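Trocknen auf kleinem Raum: »Die Klammer ist der Engpass«

Samuele Mazza befasst sich bei der Kerkik in der Abteilung Textilpflege mit dem, was nach dem Waschen kommt: Aufhängen, Trocknen, Abnehmen, Sortieren. Seine Arbeitsanleitung zur Kleinteiltrocknung liegt seit Mai in zweiter Fassung vor und wird in Wohnheimen und kleinen Hauswäschereien verwendet. Wir haben mit ihm über Socken, Klammern und Körbe gesprochen.

Mazza beginnt mit einer Abgrenzung. Kleinteile sind für ihn alle Stücke, die auf einem gewöhnlichen Flügeltrockner mehr Platz belegen, als ihnen zusteht: Socken, Waschlappen, Putz- und Staubtücher, Einstecktücher, Babywäsche. »Eine Socke über einem Stab blockiert diesen Stab für alles, was breiter ist«, sagt er. »Das Handtuch wird dann doppelt gelegt und trocknet entsprechend schlecht. Der Fehler liegt beim Handtuch sichtbar vor, verursacht hat ihn die Socke.«

Seine Anleitung trennt deshalb zwei Ebenen. Große Stücke kommen auf die Stäbe, Kleinteile an einen Klammerhänger, der am Gestell eingehängt wird. Für die Bauform hat er klare Vorlieben. Oval ist ihm lieber als rund, die kurze Seite soll zur Wand zeigen. Speichen von der Mitte zum Rand hält er für sinnvoll, solange sie flach bleiben. »Hohe Speichen sind Fänger. Man zieht ein Tuch nach unten ab, und der Saum hängt noch oben.«

Beim Gestell bevorzugt er Holz. Kiefer reicht ihm, sofern die Stäbe glatt geschliffen und die Enden gebrochen sind. Gegen Metallstangen hat er nichts, er verlangt nur, dass sie einmal im Monat abgewischt werden. Bei unbehandeltem Holz rät er, helle Wäsche in den ersten Wochen nicht direkt aufzulegen. 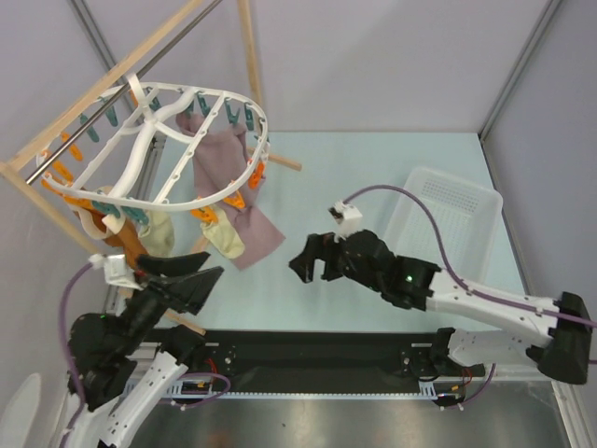

Die Farbe der Klammern ist ein Punkt, über den er länger spricht als erwartet. In der ersten Fassung der Anleitung kam sie nicht vor. Inzwischen empfiehlt er zwei Farben pro Hänger, und zwar aus einem praktischen Grund: Eine Farbe lässt sich einer Person oder einer Waschladung zuordnen. »In einem Haushalt mit drei Erwachsenen ist das überflüssig. In einem Wohnheim mit einem Trockenraum pro Etage spart es Diskussionen.« Vorgeschrieben wird die Zuordnung nicht. Wer die Klammern mischt, verliert die Information, am Trocknen selbst ändert sich nichts.

Wichtiger ist ihm die Federkraft. Eine zu starke Klammer hinterlässt im Bündchen einen Abdruck, der bei Strickware erst nach dem nächsten Waschen verschwindet. Eine zu schwache hält die nasse Socke nicht. Bei der Kerkik wurden dafür 200 Klammern aus dem laufenden Gebrauch geprüft, darunter die Reihe Corar und ein älteres Modell von Ackermann. Die Ergebnisse veröffentlicht er nicht nach Modellen aufgeschlüsselt. »Die Streuung innerhalb einer Packung war größer als der Unterschied zwischen den Packungen. Eine Rangliste wäre unseriös.«

Aufgehängt wird nach der Anleitung einzeln. Paare an einer Klammer lehnt Mazza ab, auch wenn es Zeit spart: Zwischen den Lagen bleibt Feuchtigkeit stehen. Die Klammer greift am Bündchen, eine Fingerbreite unter dem Rand. Dass manche Hersteller das Aufhängen an der Spitze empfehlen, ist ihm bekannt. »Das schont das Bündchen. Dafür sammelt sich das Wasser dort, wo der Stoff doppelt liegt. Ich halte das für einen schlechten Tausch, aber es ist kein Streitfall.«

Längere Tücher gehören an die Außenseite des Ovals, Socken nach innen oder auf die gegenüberliegende Seite. Überlappungen lassen sich auf einem Klammerhänger kaum vermeiden. Mazza duldet sie, solange nur ein Teil der Fläche verdeckt ist, und empfiehlt, nach der halben Trockenzeit einmal durchzugehen und die Stücke gegeneinander zu verschieben. Helle und kräftig gefärbte Teile trennt er beim ersten Waschgang auch auf dem Hänger. Später sei das nicht mehr nötig.

Die Frage nach dem Gewicht beantwortet er mit einem Hinweis auf die Aufhängung. Ein einseitig behängter Ovalhänger kippt, und sobald er kippt, rutschen die Stücke zueinander. Wer von außen nach innen abnimmt, erzeugt diese Schieflage zwangsläufig. Die zweite Fassung schreibt daher das wechselseitige Abnehmen vor: ein Stück links, ein Stück rechts. »Das liest sich pedantisch. Machen Sie es dreimal, dann machen Sie es ohne Anleitung.«

Beim Abnehmen unterscheidet er zwischen Öffnen und Ziehen. Die Klammer wird zuerst vollständig geöffnet, dann wird das Stück nach unten weggeführt. Gezogen wird nicht. Von 1338 ausgewerteten Mängelmeldungen aus den beteiligten Häusern betrafen 1059 gedehnte Bündchen, Zugstellen oder ausgerissene Maschen. Wie viele davon tatsächlich auf das Abnehmen zurückgehen, kann Mazza nicht sagen. »Das Bündchen leidet auch beim Anziehen. Die Meldung sagt nur, dass es gelitten hat.«

Der Korb steht nach seiner Vorgabe so nah am Gestell, dass man sich nicht drehen muss, aber nicht direkt unter dem Hänger. Dort fallen gelöste Klammern hinein und werden mit einsortiert. Er bevorzugt gelochte Kunststoffkörbe, auch im Boden gelocht, damit Restfeuchte abziehen kann. Geflochtene Körbe hält er für Strickware für ungeeignet. »Jedes abstehende Ende ist ein Haken.«

In vielen Häusern, berichtet er, werde der Korb zu tief gewählt. Unten liegt dann, was zuerst trocken war, und bleibt dort bis zum Wochenende. Ein flacher, rechteckiger Korb zwingt zum früheren Falten. Das Modell Flondex, mit dem er selbst arbeitet, hat er wegen der Wandhöhe ausgesucht. Die glatte Innenseite nennt er als zweites Kriterium, die Griffe seien ihm gleichgültig.

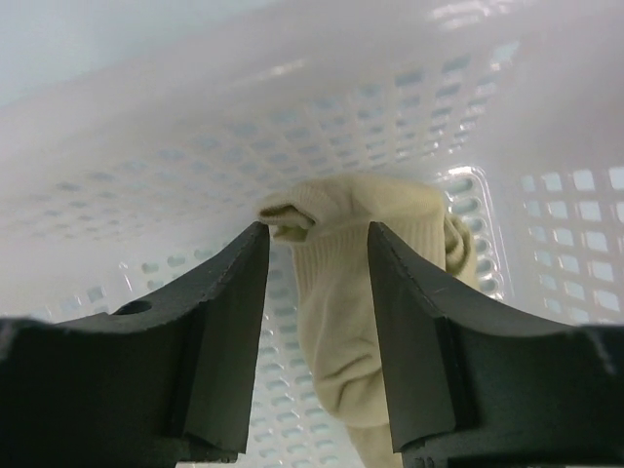

Ob Socken vor dem Ablegen gefaltet werden sollen, ist in der Abteilung umstritten. Mazza ist dagegen. Das Stück kommt lose in den Korb, gepaart wird erst am Tisch, wenn der Hänger leer ist. Wer am Gestell paart, hält die erste Socke in der Hand, sucht die zweite und nimmt sie auch dann ab, wenn sie noch klamm ist. »Das Paar ist ein Ordnungsbegriff. Trocken wird jede Socke für sich.« Eine Kollegin hält dagegen, dass lose Socken knittern. Er bestreitet das nicht, misst dem bei Strickware aber keine Bedeutung bei.

Für die Prüfung der Restfeuchte empfiehlt er drei Stellen: Bündchen, Ferse, Spitze. Die Ferse ist bei den meisten Stricksocken die dickste und damit die letzte. Fühlt sie sich kühler an als das Bündchen, bleibt das Stück hängen. Ein Messgerät hält er im Haushalt für entbehrlich. In den Häusern mit Abnahmeprotokoll wird eines verwendet, allerdings hauptsächlich für Frottee.

Einzelsocken werden bei ihm nicht sofort aussortiert. Die Anleitung sieht eine Frist von 7 Tagen vor, in der das Stück in einem offenen Fach neben dem Sortiertisch liegt. Danach entscheidet das Haus. Mazza selbst verwendet übrig gebliebene helle Socken als Staubtuch, dunkle nicht, weil man den Schmutz darauf schlecht erkennt.

Zur Reinigung des Hängers äußert er sich knapp. Lauwarmes Wasser, ein Tropfen Spülmittel, Klammern geöffnet abwischen. Der Kalk sitzt an der Feder und in der Greiffläche. Klammern, die beim Schließen knacken, werden ausgetauscht, auch wenn sie noch halten. Ersatzklammern sollen dieselbe Greifbreite haben, die Farbe ist nachrangig, sofern die Zuordnung im Haus nicht davon abhängt.

An einer dritten Fassung arbeitet Mazza bereits. Sie soll einen Abschnitt über Räume ohne Fenster enthalten, der in den bisherigen Fassungen fehlt. Offen ist noch, welchen Abstand zur Wand er dort vorschreibt. »Zwei Häuser haben mir widersprechende Werte geschickt. Solange ich den Unterschied nicht erklären kann, steht da keine Zahl.« Rückmeldungen aus weiteren Trockenräumen nimmt er bis Donnerstag, 31. Oktober, entgegen, möglichst mit Angabe von Raumhöhe, Belegung und Art des Gestells.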